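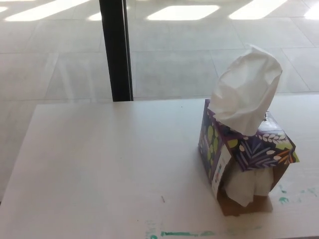
Several residents at Humholm have asked whether a box with a damaged front must be thrown out at once. It need not be. A cube-shaped carton may remain in service on a table as long as the tissues inside are clean and the carton stands without support. The steps below apply to all shared tables in the Plirngate building.

Section 7. Tissue Boxes on Shared Tables

7.1 Placing a new box

1. Wipe the tabletop and allow it to dry.
2. Press along the perforated oval on the top of the carton and lift the cardboard piece away. Leave the clear film in place.
3. Draw the first tissue halfway through the slit in the film.
4. Set the box at least 2 inches from the table edge, with the opening facing up.

Note: Zetow cartons hold 80 tissues. Didenko cartons are taller and do not fit the wall holders — use them on tables only.

7.2 When no tissue shows at the top

1. Look into the oval opening before replacing the box. A stack may have settled or slipped toward a torn panel.
2. If tissues are coming out at the bottom of the front, keep one hand under the stack while moving the box. 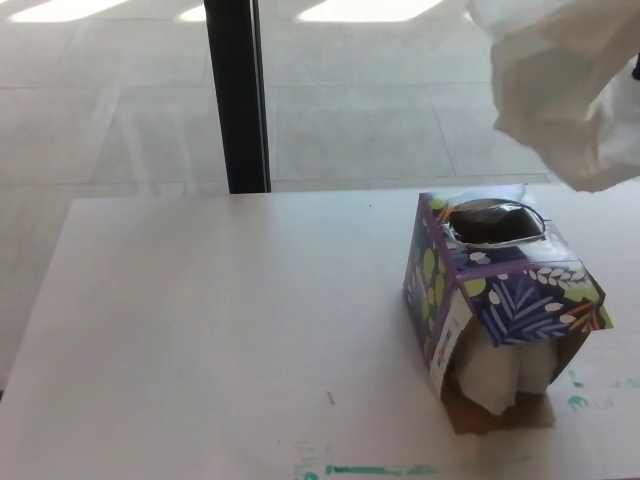 3. Slide the stack back inside and square its edges against the rear wall of the carton.
4. Fold the front panel down over the stack and close the tear with clear tape. Do not tape across the oval.
5. Reach through the film, take the uppermost tissue by its center, and pull it up until it stands clear of the rim.

Caution: Do not return tissues that have touched a spill or the floor. Place them in the waste bin.

Caution: Loose film at the rim can tear further if pulled. Trim it with blunt scissors.

7.3 Replacement

A taped box should be exchanged within 24 hours. Flatten the empty carton, remove the film, and put the cardboard in the paper bin. Spare boxes are kept on the lower shelf of the supply closet and are restocked each Tuesday.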